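Stopping a mug rolling off a joined benchtop

Posted in Kitchen and Laundry

Hanna Savchuk
I have two work surfaces butted together, one pale blue-grey and one teal, with a dark joint between them. The total run is 959 mm. I leave mugs on their sides on the teal part to drain and they creep towards the joint. A level shows a fall of 13 mm over the full run. Is it worth packing the legs, or should I be looking at the joint first? Photo is in my last post.

Plundcombe
13 mm over 959 is well out. Most people would want 2 or 3 at the outside. Pack the low end and check again with the level turned end for end, in case the level itself is off. Do the legs before the joint. If you fill the joint first and then lift one side, the filler will crack and you'll be scraping it out again. Clean the gap with a stiff brush, mask both edges and use a flexible sealant in a colour near the darker side. Leave it overnight.

Zhuravel
just put the mug upside down on a tea towel? mine have never moved

Skimus
Agree with Plundcombe on the order. Use plastic packers, as timber swells if the floor gets mopped. One more check: a mug with a handle will settle handle-down on a level surface, so test with a plain glass.

Hanna Savchuk
Thanks. Will pack the legs first.

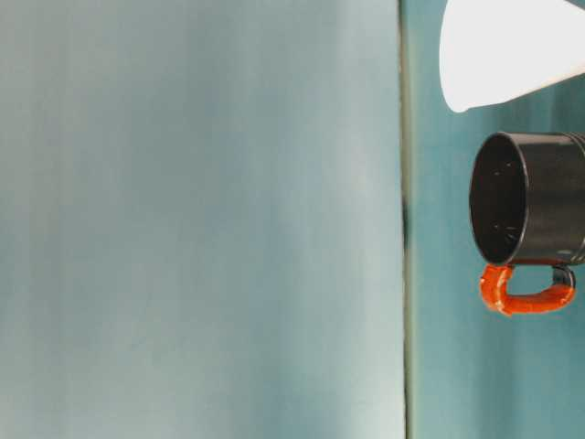
Black mug on the teal side, mouth towards the joint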